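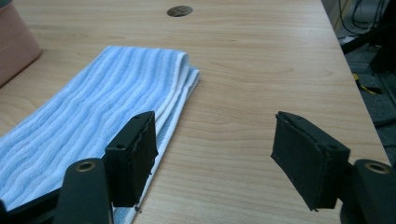 4. Tischplatte ölen: der erste Auftrag

So, jetzt kommt der Teil, auf den ich mich beim Birnholm immer am meisten freue! Die Platte ist geschliffen (Kapitel 3, bitte wirklich erst fertig machen), und nun darf endlich das Öl drauf. Ich nehme das Hartöl von Wirnitz, das dem Bausatz beiliegt. Wer lieber ein anderes benutzt, liest bitte die Angaben auf der Dose, dort können die Trockenzeiten ganz anders aussehen.

Ihr braucht:
Hartöl, Dose gut aufgerührt
zwei fusselfreie Baumwolltücher
einen flachen Pinsel oder eine kleine Schaumrolle
ein weißes Pad zum Einmassieren
Handschuhe
einen Metalleimer mit Deckel, halb voll Wasser

4.1 Schleifstaub absaugen, danach mit einem nebelfeuchten Tuch nachwischen. Die Fasern stellen sich dabei ein bisschen auf, das soll so sein. Nach dem Trocknen geht ihr noch einmal ganz locker von Hand drüber, immer mit der Maserung.

4.2 Die Kabeldurchführung abkleben. Ich habe das bei meinem ersten Tisch vergessen und hatte danach einen klebrigen Ring, den ich mit dem Fingernagel wieder freikratzen durfte. Wenn sie sich bei euch herausdrücken lässt, umso besser, dann kommt ihr auch an die Schnittkante darunter. Die saugt ordentlich und freut sich über eine Extraportion.

4.3 Öl dünn aufpinseln und in Bahnen arbeiten, von der hinteren Kante nach vorn. Dünn heißt wirklich dünn! Für die große Platte reichen mir 80 Milliliter, und da ist die Unterseite noch nicht dabei.

4.4 Jetzt 25 Minuten warten. In der Zeit schaue ich immer mal schräg gegen das Licht: Matte Inseln bekommen noch einen Klecks nach.

4.5 Mit dem Pad einmassieren, dann alles, was noch obenauf steht, mit dem trockenen Tuch abnehmen. Die Fläche soll sich hinterher nicht mehr schmierig anfühlen. Lieber einmal zu viel gewischt, denn stehengebliebenes Öl wird zäh und zieht jeden Krümel an (ich spreche aus Erfahrung, fragt nicht nach dem Brotkrümel neben meiner Tastatur).

ACHTUNG: Ölgetränkte Lappen können sich von selbst entzünden. Nie zusammengeknüllt liegen lassen und nie trocken in den Müll werfen! Sofort in den Wassereimer damit, Deckel drauf, raus an die Luft.

4.6 Über Nacht trocknen lassen, Fenster gekippt. Am nächsten Tag 4.3 bis 4.5 wiederholen, diesmal mit deutlich weniger Öl. Ob ein dritter Durchgang nötig ist, seht ihr, wenn ihr einen Tropfen Wasser draufsetzt: Perlt er ab, seid ihr durch.

Hinweis: Voll belastbar ist die Oberfläche erst nach nahezu 28 Tagen. Leichte Sachen dürfen vorher schon drauf, aber bitte keine Schreibunterlage aus Gummi und nichts Nasses. Teller und Tassen stelle ich in dieser Zeit auf ein gefaltetes Tuch.

Hinweis zum Gestell: Wer die Variante mit den Hendel-Beinen hat, schraubt sie erst nach dem letzten Trocknen an. Die Bohrlöcher bleiben ölfrei. Weiter geht es damit in Kapitel 5.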